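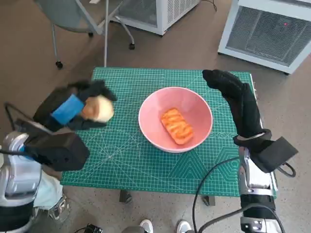
One respondent held that drivers slow down for the sign and speed up again before the school gate, and the same view recurs in the written comments from Trorville. The speed data support it in part. At the Trorville site, mean speed fell by 6 km/h at the display and had returned to its earlier level 300 m further on. At Drasness, where the display stands directly before a bend, the reduction held to the end of the measured section.

4.2 Resident and driver comments

The survey was delivered to households on both approach roads in June, and 190 completed forms were returned. Open answers were coded by two readers working separately, with disagreements settled by discussion. Comments fell under 11 codes, of which placement, visibility at dusk and lack of follow-up by police were the most common. Answers that dealt only with parking were left out.

Residents of Drasness rated the display higher than those of Trorville on every item. The difference remained when the forms from drivers who did not use the road daily were removed. Distance between home and display had no clear effect on the ratings, although few forms came from the far end of the Trorville road.

Figure 4. Knitted sleeve, white jointed arm and small white card on a gray surface.

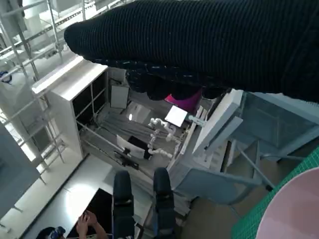

A display without a patrol car behind it is just a number, according to a comment from the Trorville forms, and several others asked for fines to be issued at the same spot. Neither site had regular patrols during the study. The effect of combining a display with visible enforcement therefore cannot be estimated from our data.

The Wekow units used at both sites show the measured speed only – no warning text and no change of color – and the results should not be carried over to displays that do more. Counts by vehicle type are given in the appendix.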